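Two-Arm Sorting Cells: Questions We Get About the House Rules 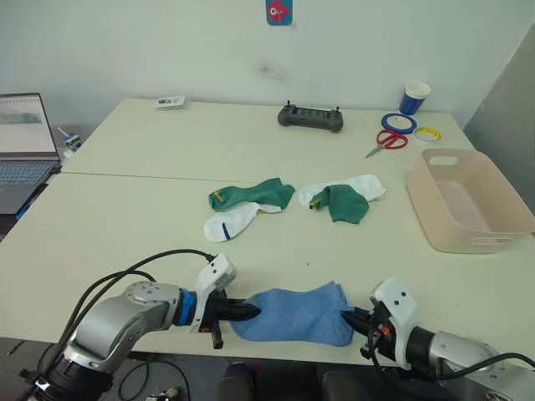 Last revised July 8, 2018. These answers cover the shared benches at Purkoser. Marjatta Huttunen keeps the rules; Raimo Turunen argues with them, and some of his arguments are in here.

12 comments · 56 shares

Does a CE mark on the arm mean the cell is safe?
No. The arm is one part. What it holds, what it can reach and who can walk up to it are your problem. We have read plenty of brochures that hint otherwise, Troltska's included.

But the arms are collaborative. Doesn't that settle it?
"Collaborative" describes a way of working, and somebody still has to assess it. A slow arm with a soft sock in its fingers is one case. Give the same arm a pair of scissors and you need a new assessment.

May I leave hand tools on the bench while the arms are powered?
The rule says no sharp tools within reach of either arm. Raimo says a back table is far enough. Maybe it is – measure the full reach with the gripper fitted, write it down, and we'll talk.

What about cups?
Paper or not, they go somewhere else. This is the rule people break most.

Where should cables run?
Clear of the joints through the whole range of motion, and off any floor where people walk. A loop that looks fine in one pose can snag in the next. Check it at the extremes.

Can two arms hold the same item?
Yes, at reduced speed, with a force limit set on both. Ask what happens when one side stops and the other doesn't. The Edov manual gives this 2 sentences, and I don't find either of them reassuring.

We ran 526 cycles without a fault. Can we skip the yearly review?
No. That number tells you about 526 cycles, probably with the same few garments and the same operator. Mäkelä sent us a similar figure and asked for the same favor. They got the same answer.

Who can press reset after a stop?
The person who has looked at the cause. If you didn't see why it stopped, you don't reset it.

How long do we keep stop records?
14 months. The next review is in September and Marjatta will ask for all of them, including the boring ones.

3 people found this page helpful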